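Week 5 handout: What surveys can and can't tell you

Reading for this week: the Ambrose chapter on questionnaire design, and the two short memos in the course packet. Bring the Wumholm questionnaire with you. We will mark it up in class and I want to see pencil on it before you arrive.

1. Where we left off

Last week Fiifi Ankrah asked why we spend so much time on who gets asked and so little on what they get asked. Fair complaint. The sampling material comes first because it has formulas, and things with formulas tend to go first in a course. The wording of questions does at least as much damage. A bad sample can sometimes be repaired by weighting. A bad question can't be repaired at all, since you don't know what people would have said to a good one.

So this week is about wording, order, and the habit people have of being polite to strangers with clipboards.

2. The satisfaction question

You have all answered it. "How satisfied were you with your visit today?" Five boxes, from very dissatisfied to very satisfied. The results are then reported as a single percentage, usually a high one, usually on a poster.

The Wumholm library survey is a good specimen. The headline result was that 89 percent of patrons were satisfied or very satisfied. I have no reason to think anyone made that number up. I do have doubts about what it measures.

Start with who filled it in. The forms sat on the front desk. To fill one in you had to be inside the library, and to be inside the library you had to be a person who still goes there. Anyone who gave up on the place years ago had no vote. The same holds for airline surveys sent to frequent flyers and course evaluations handed out in the last session, after the unhappy students have dropped. (I include my own evaluations in this. They are very nice. I don't believe them.)

Next, look at the words. "Satisfied" is a low bar. I am satisfied with my dentist in the sense that I have not changed dentists. People use the word to mean nothing went badly wrong. When a director reads it out at a budget hearing it has come to mean they love us.

Then the scale. The Wumholm form had three positive boxes, one neutral and one negative: "extremely satisfied," "very satisfied," "satisfied," "neutral," "dissatisfied." Many people who don't care much will tick somewhere near the middle of whatever they are shown. On this form the middle box is "satisfied." You can move a result a long way by deciding where the middle is, and you can do it without writing a single false word.

One point for the careful: the report combined the top three boxes and called them "satisfied or very satisfied." The "extremely" people were folded in and never mentioned. Small thing, but it tells you how closely the author was reading their own form.

3. Leading questions, obvious and otherwise

Textbooks like to show you the obvious kind. "Don't you agree that the park should be kept clean and safe?" No professional writes that any more, or not for a survey that will be checked. The ones to worry about look neutral.

Compare these two, both from the packet:

"Should the town allow a second market on Trurier Street?"

"Should the town forbid a second market on Trurier Street?"

Logically a no to one is a yes to the other. In practice people are slower to forbid than they are to not allow. Forbid is a strong word, and people who hold a mild opinion back away from it. The choice of verb can be worth several points, and in a close vote several points is the story.

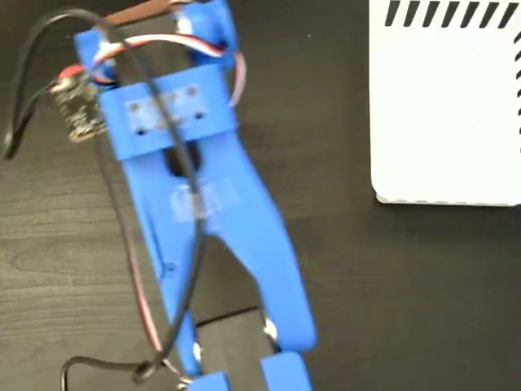
Less obvious still is the question with a reason tucked inside. "Given rising costs, should the fee go up?" The first three words do the arguing. Take them out and ask again. If the answers change much, you were measuring the first three words.

And the double question: "Is the staff friendly and well informed?" I have met plenty of friendly people who knew nothing, and one or two of the other sort. What does a yes mean here? What does a no mean? You will find one of these in almost every questionnaire you pick up, including ones written by people with degrees in this. There is one in the Wumholm form. Find it.

4. Order

Questions don't sit alone. Ask someone to list their complaints about the bus, then ask how they rate life in town overall, and the bus will be on their mind. Ask the general question first and it may not come up. Neither order is the true one. The general question never had an answer sitting in the person's head waiting to be read off. They put it together on the spot out of whatever was lying around, and you had just put the bus there.

I find this the hardest idea in the course for students to accept. We talk about "collecting" opinions as if they were eggs. Some are, more or less. Ask a farmer about the price of feed and you will get an opinion that existed before you turned up. Ask the same farmer about zoning in a county he has never visited and you will also get an opinion, delivered in the same voice, and your spreadsheet will treat the two alike.

There is a classic check, which is to ask about something that doesn't exist. A fair share of people will tell you what they think of it. The usual reading is that people are foolish or lie. I don't think that follows. They assume you wouldn't ask about nothing, they guess at what it might be, and they answer the guess. That is reasonable behavior in a conversation. It is a disaster in a data set.

5. The Zerkesen memo

Read both pages before class. Zerkesen sells a sleep drink. The memo claims that most users "reported improved sleep within 20 days." Here are the questions I would want answered before I repeated that to anyone.

Improved compared with what? The form asked people to remember how they slept before they started. Memory for sleep is poor. Memory for sleep after you have paid for a cure is worse, or better, depending on who is selling.

Who was still answering at the end? The memo says 52 people returned the final form. It doesn't say how many started. Look for it as long as you like. If you buy a drink for your sleep and it does nothing, you stop drinking it, and you surely stop filling in the company's forms.

When do people buy such a thing in the first place? When they are sleeping unusually badly. Bad stretches tend to end without help. Measure anyone at their worst and again later, and on average they will look better, whatever they drank in between. This is regression to the mean, which we covered in week 2 and which I will keep bringing up until the final.

None of this shows that the drink doesn't work. Students often leap there, and it is the same mistake facing the other way. A weak study gives you little reason to move from wherever you stood before you read it. If you thought flavored water was unlikely to cure insomnia, carry on thinking so.

6. A defense, since somebody should give one

Verna Sorensen, who taught this course before me and wrote half the packet, thought I was too hard on surveys. Her view was that a bad instrument used the same way every year can still show you change. If the library's score falls sharply with the same form on the same desk, something has happened, even if the level never meant much. A bathroom scale that reads five pounds heavy will still tell you that you're gaining.

I accept that up to a point. The trouble is that the form never does stay the same. Somebody new arrives and improves it. The desk moves. The forms go online, and now a different group of people fills them in. Then the score changes and the report credits the new carpet. So if you want to use her argument, check that the wording, the order, the place and the method all held still. Get the old forms and lay them side by side. Offices throw out old forms, so ask early.

She also held that asking people badly beats not asking them. I am less sure. A manager with no survey knows he doesn't know. Give him a poster with a percentage on it and he stops looking.

7. What to do with a survey result

When one lands in front of you, go and get the questionnaire. The whole thing, in order, with the instructions. If they won't release it, treat the result as advertising.

Read each question aloud and answer it yourself. Notice where you hesitate. Those are the places where other people guessed.

Look for the number who were asked as well as the number who replied.

Ask who paid, but don't stop there. Plenty of honest surveys are paid for by interested parties, and plenty of awful ones come from people with nothing to gain. "Follow the money" is a fine way to decide what to read closely. It doesn't do the reading for you.

8. For class

Mark up the Wumholm form. For each question, write down two ways a sensible person might understand it. Where you can only find one, say so and be ready to defend it.

Rewrite the satisfaction question so that a low score would be possible. Then write a sentence on what you would lose by changing it, with Sorensen's argument in mind.

One page on the Zerkesen memo: what would they have had to do at the start to make the final number worth reading? No lists of biases by name, please. I know you can look up the names. Tell me what went wrong in ordinary words.

Papers go in the box outside my office by 4 p.m. on the day before class. Late ones get read, but without comments.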